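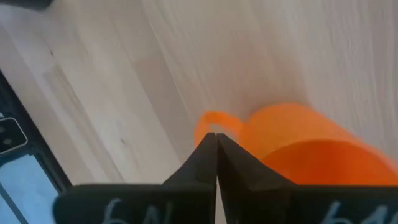
DESTSIDE, October – Jevberg, the Destside stationery maker best known for its notebooks and gummed labels, is very happy to announce Rusu, a white marker made for writing on dark things, which will be in 31 independent shops across the region by the end of the month. Anyone who has ever tried to put a name on a black toolbox or a black lunch bag with an ordinary pen will know the trouble we mean (you press hard, you tilt it toward the window, and still you can't read a word!). White strokes on matte black, on the other hand, catch the eye right away, even when only part of the writing is showing, and that simple contrast is what we have been working toward for a good long while.

The idea came out of our own mailroom, where every stapler, tape gun and storage bin seemed to be black and seemed to wander off to another floor by lunchtime. We tried paper labels, which peeled. We tried colored string, and for one memorable spring we tried stickers shaped like fruit, which everybody loved and which did very little to get the tape guns back. A white marker was the thing people kept reaching for, and so we set about making one we would be proud to put our name on.

Before settling on the final version, we sent early markers to 238 households and asked them to write on whatever they liked. Their letters were a joy to read. People labeled flowerpots, camera bags, suitcase handles, music stands, garden tools and, in one case, every jar lid in a very large pantry. Many asked for a broader tip, so Rusu now comes in both fine and broad, and several left-handed writers asked for an ink that sets a little sooner, which we were glad to look into and have now done. 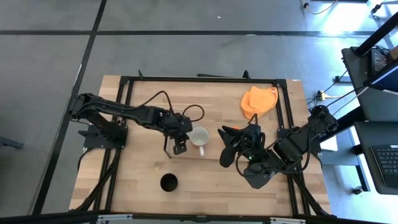

*A white mug upright on a light wood tabletop.*

Alongside the marker, Jevberg is bringing back the Bistberg label book, which longtime customers will remember and which has been out of print for far too long. The new edition has 80 pages of plain and lined labels, with a pocket at the back for loose ones, and it is meant for everything that is pale, clear or too small to write on directly. The Bistberg cover is still the same deep green, and the paper still tears cleanly along the fold.

Rusu markers are sold singly or in a box of 10, with the tips mixed any way you like. Shops that would like a counter display, or a few loose markers for customers to try out, are warmly invited to get in touch with our sales desk before placing a first order.

**About Jevberg**

Jevberg makes notebooks, labels and writing tools in Destside. The factory shop is open every morning, and visitors are welcome to bring along something black to write on.

**Press contact:** Jevberg press desk, Destside. Samples of both tips and the Bistberg label book are available on request.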